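[Bridwood-list] Re: Gripper slips on thin fabric
Posted in: Home Builds > Arms and Grippers
Print this message | E-mail this message
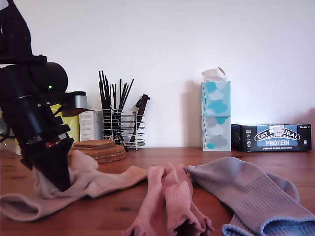

Catríona Heffernan wrote:
> I'm on the 28 mm fingers and they close fine on foam blocks, but on
> anything thin they just skate over the top. Did you change the tips
> or the approach angle? And are you still working on the bench?

Both, but the angle mattered more. I was coming straight down and the tips pushed the cloth flat before they closed. Now the arm leans in from the left and presses at a spot where the fabric already has some slack. On a sock I aim for the heel. The cuff is a bad target because the ribbing lies flat against the wood.

The tips are narrower than the Pravaver ones I started with. I filed them down and left them bare. Rubber sleeves held well but would not let go of the sock afterward.

I moved off the bench in August. The arm is on the kitchen table now, next to the coasters and the chopsticks, so the back row limits how far I can swing. I set a soft stop in the Cerkine controller to keep the elbow clear of it.

Test set is 3 socks, none of them matching. The one with the frilly edge is the hardest — the planner keeps picking the frill as a grasp point. I mask that by hand for now.

Last batch was 17 good picks out of 28 tries. Most of the misses were too shallow. Pressing harder helps until the wrist joint faults, and then I get error 1601 and have to home everything again. If anyone knows what sets the 1601 threshold on the Jakubowski wrist board, please post it. The manual only lists the number.

Print this message | E-mail this message

Comments (3)

benchdog: 1601 on mine was a loose connector. Wiggle it before you touch the settings.

mtk_arms: Try closing slower over the last bit of travel. Helped me with dish towels.

Catríona Heffernan: Thanks, I'll try the angle first. Which file did you use on the tips?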